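Notice of Return, Bay 37

The following account was entered by Ah-rin Cheon, parts custodian at the Riltholm depot, in the ledger reserved for matters that did not fit the standard form.

The request from Enetti arrived in April. It concerned a control station that had served the Hà crossing until the ferry was withdrawn, and it asked that the station be taken apart and its components assessed for reissue. Custodians were reminded that assessment meant condition only. Former use was not to be recorded.

The station was delivered to Bay 37 shortly after 3 in the afternoon. The cable had been removed by others. The custodian opened the enclosure, released the pushbuttons from their mountings and laid everything out on the bench for inspection. She noted that the red button turned freely in its collar and that the green one was stiff.

Regulations allowed an operating life of 2,000 hours before replacement. According to the file, the station had been in service for about 600. It was therefore suitable for reissue, and a buyer, Ulico, had already been named in the accompanying letter.

The custodian did not sign at once. She had crossed at Hà as a child, standing beside the operator in his glass cabin, and on one occasion he had permitted her to press the green button. The gate had come down behind them. He had told her that she was now responsible for everyone on board, and she had stood very straight until the far bank.

She did not know whether it was the same button. The file gave no serial numbers, and the depot kept none for parts of this class.

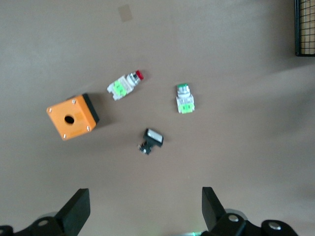 Components of the Hà station on the bench, before assessment.

At the close of the shift the supervisor inquired by telephone whether the bay was clear. The custodian replied that one item required further examination. Asked which item, she said the green pushbutton. Asked the nature of the fault, she said that it was stiff.

"Stiff is acceptable," the supervisor said. "Ulico has been told to expect stiff."

"Then I will note it," she said.

She completed the form in black ink, as required. Under Condition she wrote: serviceable. Under Remarks, a space customarily left blank, she wrote: to be pressed with care — passengers may be aboard.

The form was accepted without comment. The carton left Riltholm the next morning, and the custodian walked beside the cart as far as the gate.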